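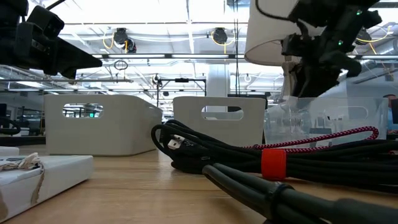 4.2 Bins and the claim that they sort

Advice on household and office storage rests on a claim that is rarely tested: give people enough bins and the things will find their places. The claim is attractive and cheap to repeat. It appears in shop leaflets, in the opening pages of most tidying manuals, and in a fair share of the research we reviewed in Section 2. We are not convinced by it. A bin holds things together, and that is all it can be shown to do. Whether the things in it belong together is decided earlier, by a person, and often decided badly.

Our material comes from 70 sorting sessions held in February. Participants were given mixed small goods of the kind that gathers on any desk: cables, small boxes, soft toys, papers. They worked at a table with a few open plastic bins and no labels. We asked them to put the goods away so that another person could find them later. We did not tell them what the categories were, which is where most earlier work, in our view, goes wrong. In the Bravar protocol, for instance, the category names are read aloud before the task begins. A person who has just heard the words "cables" and "toys" will of course make a bin of cables and a bin of toys. The protocol then reports that people sort by kind.

Without such prompting the pattern is much weaker. Soft toys gave little trouble, and most participants put them together early and left them alone. Cables were another matter. Some participants treated a coiled and strapped cable as a single finished object and gave it a bin to itself. Others put it wherever there was room, on the grounds (stated in the interviews afterward) that a cable goes with the thing it powers. Both views are reasonable. They cannot both be served by the same set of bins, and the manuals do not admit this.
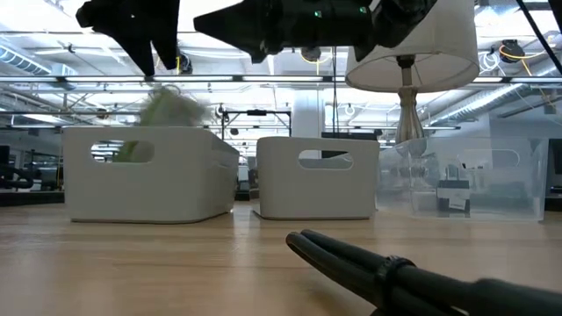

The choice between clear and opaque bins has also been given more weight than it can bear. Votik, whose guidance is widely copied, holds that clear walls remove the need for labels. We looked for this effect and found little of it. In the follow-up task, where a second person was asked to fetch a named item, clear bins helped when the bin held one or two things and the item was near the wall. Once a bin was filled past the halfway mark, people tipped it or reached in and felt for the item, exactly as they did with white bins. Several also remarked that the contents of a clear bin looked untidy from across the room, and two of them turned the bin so that its fuller side faced away. A handle cutout in an opaque wall may do part of the same work, as a patch of color can be seen through it. We raise this only as a possibility. Our sessions were not set up to separate the two.

A harder problem is the small box. Boxed goods were the items most often put in the wrong place, if we take "wrong" to mean a place where the second person did not look first. The reason is plain enough. A closed box shows its packaging, and packaging tells the sorter what shape a thing is long before it says what the thing is for. Small white boxes were therefore grouped with other small white boxes. Tjoa calls this "sorting by skin" and treats it as a beginner's error that fades with practice. We saw no fading within a session, though 40 minutes is a short time and we would not lean on this result. It is possible that a week of daily use would tell a different story. Tjoa's own evidence for the fading consists of diary entries, and people who keep a tidying diary are unlikely to be typical.

We should also say what our own setup cannot show. The table was clear of everyday use, nobody needed to eat or work at it, and the goods had no history for the people handling them. A cable in a drawer at home comes with a memory, or at least a suspicion, of what it once charged. Ours came with nothing. This probably made grouping by shape more common than it would be in a real house, and readers should discount the figures in the next section to that extent.

Figure 3. Three small clear bins in a row on the worktable. The middle bin holds a coiled black cable with a red strap; the bin on the right holds a small white cube.

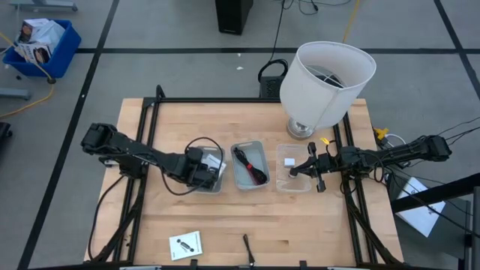 4.3 Number of bins

The Drekaren handbook recommends one bin for each kind of object and one spare. It gives no source for the spare. In our sessions the spare bin, where there was one, filled first with whatever the participant had not made up their mind about, and in most cases it was never emptied. We see no ground for calling this a category, although the handbook does so and names it "general." Later authors have kept the word and dropped the warning that went with it in the first edition, namely that a general bin should be gone through at the end of every session. Our participants were free to do this. Few did.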